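The Linen Shelf Diary
Last updated: August
Reading time: 5 minutes
Print this page | E-mail this page

August, early evening

Well, I finally did the towels. I have been saying I'd do the towels ever since we moved to Kamcombe, and every week I open that closet, something slides out onto my feet, and I shove it back in and close the door fast. Not today! Today I had a free afternoon, a pot of coffee and nothing on the radio worth leaving the house for, so I pulled the whole lot out and dumped it on the bed. It was a mountain. I counted, because I wanted a number to shock Santeri with when he called, and the number was 24. Twenty-four towels for two people, and that's without the beach ones, which live in the trunk of the car.

Santeri was not shocked. Santeri said, "Is that a lot?" and I could hear him chewing.

So I made piles. Keep, rags, animal shelter, and a fourth pile that started out as "not sure" and quickly got bigger than the others. The trouble with me and towels is that I remember where they came from. The brown ones were my aunt's and they dry you about as well as a sheet of wax paper, but they've been to every lake I've ever been to. The stripy one with the bleach spot came from the guest house in Markberg, and I did pay for it, whatever my sister tells people. I got rid of the brown ones in the end (well, two of them, I kept one for the lakes).

Then I had to stop and eat a sandwich, and when I came back the cat had settled on the shelter pile, so the shelter pile will be getting another wash.

The little cloths are the ones I really like doing. Big towels are work, you need long arms or a second person, but a small soft one you can do on a table with your sleeves pushed up, and you get a nice flat square out of it at the end. I went and read up on how other people do theirs, I must have lost half an hour to it, and I've decided I am a thirds person. Halves make that fat hump at the fold and then the stack leans. Thirds sit down. My mother was a roller, everything in her house was rolled up like a sausage, and I never could find the one I wanted without unrolling four.

And I'm getting picky about edges! I used to think a towel was a towel, but a light blue plush one with a white edge is so much easier to line up than a plain one. Your eye just goes to the white. The fuzzy kind will never give you a crisp corner, so you may as well have something to steer by. 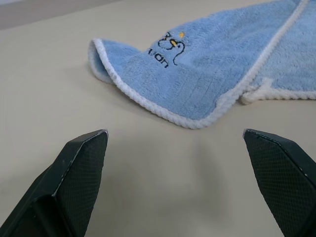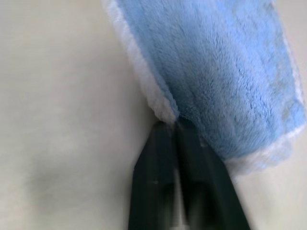 The other thing I've come around to is starting from a corner. For years I'd grab a towel anywhere in the middle and flap it, like I was trying to scare off a bird, and then wonder why it came down in a heap. Take a corner, find the next corner by running your hand down the edge, lay it flat, smooth it once. Once is plenty with the fluffy ones. If you keep petting them (and you do want to pet them) the whole thing creeps toward you across the table and you have to start over.

I also learned that I've been washing mine wrong. The microfiber ones don't want fabric softener, apparently it coats them and then they just push the water around. I've been pouring it in by the capful since forever because I like the smell. There's a bottle of Waditz on top of the machine, nearly full, and I stood there looking at it feeling quite guilty. It can go on the sheets, I suppose. And they're supposed to be washed away from the cotton, which sheds all over them. That explains the gray fluff on my blue kitchen ones that I've been picking off with my fingernails like a monkey.

Anyway. By four o'clock I had the keep pile down to something sensible and it was time to put it all back, and that's when I found out the middle shelf is crooked. It isn't slightly crooked, either. I put the first stack down and it leaned over like it was listening at the wall. So out came the stacks again, out came the screwdriver, and there was a bracket at the back holding on by one screw. I was on the step stool with my head in the closet when Mrs. Llewellyn from next door rang the bell to ask if we'd had a parcel of hers. We had. It had been sitting under the hall bench for 3 days with my gardening hat on top of it. She was very nice about it. She had a look at the closet while she was there and said she keeps hers by color, and I have been thinking about that all evening. By color! I've got mine by size, with the hand towels at the front, but now I keep picturing a row going from white through all the blues.

Maybe in winter.

So this is how it stands tonight. Bath towels on the bottom shelf, folded in thirds and then in half. Hand towels in the middle, on the bracket that now has 2 screws in it like it's supposed to. Small cloths on top in the shallow basket, standing up on their edges so I can see every one of them — I pinched that idea from the way shops do socks. The "not sure" pile is in a bag in the hall. I told myself it has until the end of the month.

I did look at new bath towels online after supper, just to see. There was a set I loved, thick ones in a soft blue with a pale border, and it was $189. For towels! I closed the laptop and went and opened the closet instead, to admire it. Nothing fell on me. I opened and closed it a few more times and then Santeri came home and I made him do it too. He took a towel from the middle of the stack, of course, for his shower, and now it's a bit wonky on the left side.

I'm leaving it until morning. I'm going to bed — my back hurts and the cat is already on my pillow.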